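The Great Desk Shrink, Part Two

Hello again, and happy September to everyone who wrote in after the last newsletter to tell me what lives in their desk drawers. (So many takeout menus!) I promised I'd report back on my own cleanup, so let's get into it.

I started on Sunday right after breakfast, thinking I'd be finished by lunch. I was not finished by lunch. The top drawer alone had 10 pens, and I tried every one of them on the back of an envelope. Four still wrote. I kept those and felt very stern and grown-up about it, and then spent a good while rereading a warranty card for a lamp I gave away when I moved to Clilotholm.

My rule this time was simple: if I haven't reached for it since spring, it goes in the Grudthorpe box. That's the cardboard box by the door that I drive over to the swap shelf in Grudthorpe whenever it gets full. In went the hole punch, the fancy Norðdahl letter tray (sorry, I know some of you love yours, but mine only ever held more mail) and a whole nest of binder clips.

What I've landed on is one short row of things in the middle of the table and plenty of bare wood around it. A marker for boxes and jar lids, black tape for pretty much everything else, and a little spot of lime green at the end because I like a bit of color on pale wood. 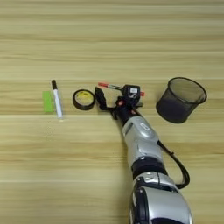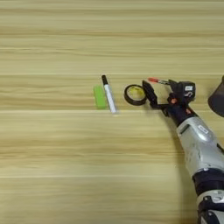
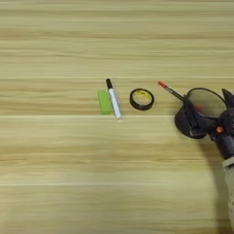
I did try keeping the tape in a drawer for a couple of days and it drove me nuts. Tape is something you want when you already have one hand holding the thing you're taping! So it stays out. Same with the marker, cap on, always, which I'm saying as much to myself as to you.

Scissors are still homeless. I had them hanging on a hook for a while, then in a mug, then back on the hook, and I don't love either one. If you've got a good scissors solution, please hit reply and tell me about it. I'd also like to hear from anyone who has used the Trollov drawer dividers, the skinny ones that click together. My drawer is an odd depth and I'd hate to order 2 sets and find out they rattle around in there.

Next time I'm going after the cable basket, which I have been putting off for a very long time. Send snacks, and send me your cable stories too, especially if you've ever worked out which charger goes with what.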